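Getting old varnish rings off an oak table top

I picked up my little table in Riihimäki for next to nothing and it was covered in mug rings, so I've done this a few times now! Start with a dry cloth and a bit of 300 grit paper, always going along the grain (I went across it once and regretted it for weeks). Wipe off the dust, then rub in a thin coat of oil and leave it for 30 minutes.

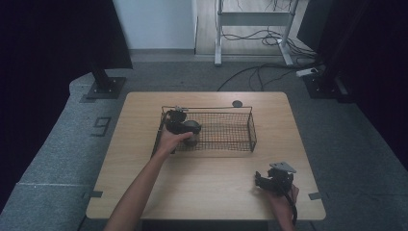

Buff off whatever hasn't soaked in, and do the corners last as they drink up more than you'd think. Leave it overnight, then put on a second coat. Mine had 6 hours between coats and stayed tacky, so do wait.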